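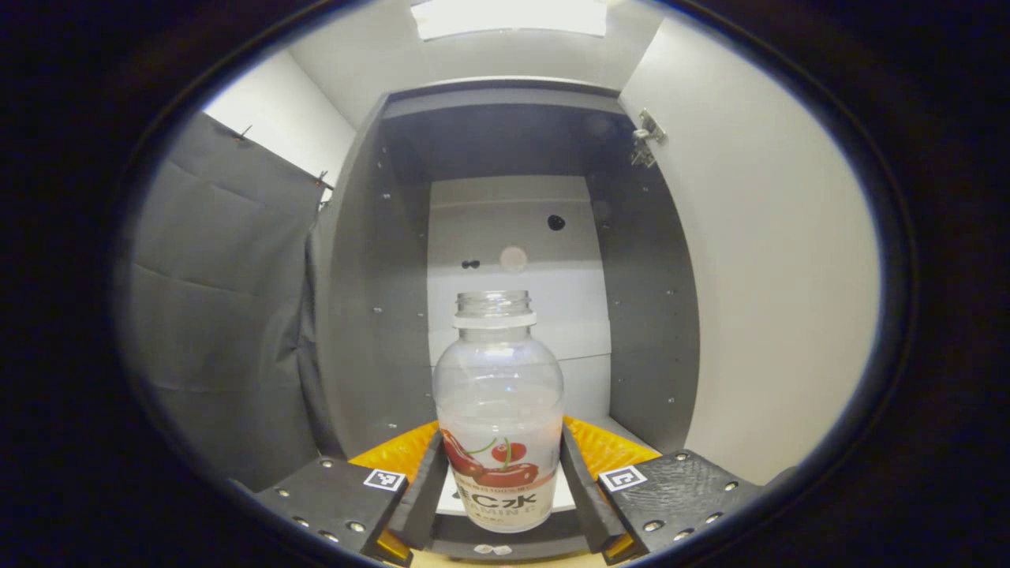 cherries on the label, vitamin C. cap is gone already

ok so thread about drinks on the train because I just did the long one down to my sister's again and I have opinions. 17 hours. coach seat. November.

1/ first thing. the cafe car is not your friend. it closes when you want it and opens when you're asleep. mine shut at 9:30 pm and the line at 9:10 went back into the next car. I was in it. I got a ginger ale and a sad cookie

2/ so bring your own. everyone says this, then they bring one bottle. bring more than that. the air in those cars is DRY. I woke up at 4 am with a tongue like a bath mat

3/ what I packed this time: two big waters, one fruity vitamin thing, a thermos of black tea, and a little carton of oat milk that leaked into my socks. more on the socks later

4/ the thermos. I have the Condier one, the short fat one, I've had it for years. lid doubles as a cup. keeps tea hot till the middle of the night if you don't keep opening it to check. I keep opening it to check

5/ someone replied last time saying coffee instead. no. coffee on a night train means you are awake for all of it, every grain elevator. and you have to climb over your seatmate each time. mine was a very tall man asleep in a neck pillow with his legs all the way out

6/ ok the socks. oat milk carton, the kind with the foil corner, went in the bottom of the bag under my shoes. of course it did. by the second stop the whole bag smelled like cereal. put anything with a foil corner in a zip bag. put the zip bag in another zip bag

7/ also change at Semeniuk if you're going south, there's a real water fountain there by the ticket window and it's cold. you get 40 minutes if you're on time. we were not on time. I ran

8/ fill up there anyway even if you think you're fine. the tap in the train bathroom says not for drinking and I belive it

9/ sweet drinks. I like one for the afternoon slump, that dead bit after lunch when the phone has no signal and the kid behind you has found the tray latch. but just one. after that you're thirstier and sticky

10/ fizzy things: open slowly. open over a napkin. the train will pick that second to hit the bad stretch of track outside Jodia. ask my gray sweater

11/ price check for the people who asked. station shop at Prerkico wanted more for one small water than I paid for both big ones at the grocery store by my house. same water!! the guy at the register just shrugged. fair, he doesn't set the prices

12/ food since it came up. salty crackers ok, cheese ok till evening, grapes great, tuna absolutely not, there are other people in there with you. boiled eggs also no. my sister says eggs are fine and she is wrong

13/ ice. freeze one of your waters the night before, lay it flat in the lunch bag. keeps the cheese cold and it's melted enough to drink by dinner. leave some room at the top or it splits. I learned that in my own freezer, twice

14/ Noelia Vidal asked if you can bring a whole cooler. the small soft kind went under my seat no problem. hard one, I wouldn't, you end up with your feet on it all night and your knees in your chin

15/ bathroom thing, yes I know you're all wondering. aisle seat. near the front of the car but not the first two rows, the door bangs. go before the big stops, not after, becuase everyone who gets on wants to go right away

16/ things I still forgot: a spoon. honey for the tea. any kind of lid for the grapes. found 4 of them in my coat pocket when I got to my sister's, one not in good shape

17/ going back up next week, same train, same seat if I can get it. taking three waters and no oat milk. if anyone knows a thermos lid that doesn't drip when you pour on a curve pls reply, I've tried wrapping it in a dish towel and now I just own a tea towel in the other sense

18/ oh and the ginger ale was flat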